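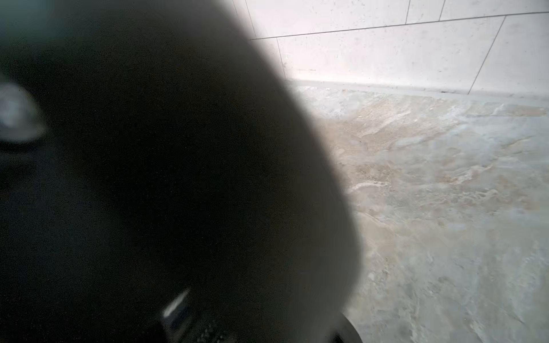 Okay, sourdough discard people, gather round, I've been baking crackers every weekend since June and I finally have a batch of notes worth typing up!

**Weigh the discard.** I know, I know. But a cup of bubbly discard and a cup of flat discard are wildly different amounts of stuff, and my early crackers were all over the place until I got the scale out. I use 400 grams of discard now, which fills two sheet pans with a little left over for the cook (me).

**Melt the butter, then let it sit.** Four minutes on the counter is plenty. Stir it in with the salt and whatever dried herb you like. Rosemary is the obvious one and I love it, but try za'atar! Or crushed fennel seed, which Salamatu Garba put me onto and which I now want on everything including eggs.

**Spread it thinner than feels right.** An offset spatula is the tool. Hold it almost flat and pull toward you in long strokes. If you can see a bit of the parchment through the batter, you're there. Thick patches stay bendy in the middle while the edges go dark, and then you're picking through the pan for the good ones.

**Score at ten minutes.** Pull the pan, run a pizza wheel through in whatever size you like, put it back. Earlier and the lines close up again, later and the whole sheet shatters (still tasty, very rustic).

**Go low and long.** 325°F on the middle rack. Mine need up to 50 minutes depending on how wet the discard was. Turn the pan halfway. The middle pieces are always last, so take the edges off when they're golden and give the rest a few more minutes.

**Cool on the rack with the parchment off.** They crisp as they cool!! Don't judge a warm cracker.

Storage: a jar with a tight lid, on the counter, a week easy. If they go soft, 5 minutes at 300°F brings them right back. The dough also freezes well, flat in a zip bag, and thaws overnight in the fridge.

Cheesy version: a big handful of finely grated parmesan over the top after scoring, plus black pepper. Cut the salt in the batter by half or you'll be drinking water all night.

Next up is a rye batch. I've got a jar of very sour rye discard at the back of the fridge and I think caraway is the way to go.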